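Karkley Household Demonstrations - Gallery

The Karkley collection gathers examples of everyday handling tasks for the Pan learning system. Operators work in furnished homes with hand-held grippers, and each demonstration is recorded from the tool itself. The collection held 4,000 demonstrations from 15 homes as of March 2023. 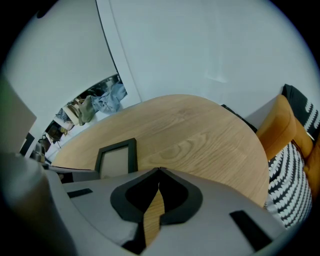 Living area, round wooden table. Gripper at the tabletop with a black picture frame.

Recordings are reviewed at Ositz before release to project partners - 309 are currently awaiting review. Requests to reproduce gallery material should be sent to the Ositz project office.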